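Household Chores, Simulated: The Microwave Door

Opening a microwave is a fair test of whether a machine is ready for a kitchen. The door swings on an arc, the handle is thin, and an arm bolted in one spot has to follow both. Hưng Khúc built this set at Mosik, where the policy under test, Pustberg, gets 600 simulated attempts before any hardware is involved. All views are renders.

Setup: fixed arm at the far edge of the table, oven to one side, door shut.

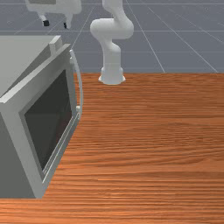
Success on the door task currently stands at 102 attempts out of the 600. Most failures are in the approach. The planner picks a wrist angle that suits the handle at first contact and leaves no room for the rest of the swing. A person steps sideways without thinking about it – a fixed base can't.

Arm and oven, second view. The wrist is near the back corner of the oven top, with the fingers hanging below the flange. The door window is nearly black, and dark glass is a known weak point for the depth estimate.

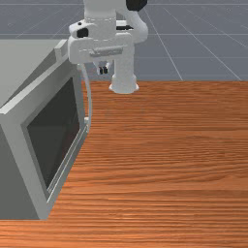

What the numbers mean for a kitchen

Not ready. A run is stopped after 8 seconds without progress, and a home user would give up sooner. Next are 6 handle shapes under the same scoring, then the Lombardi arm on a real oven, planned for March.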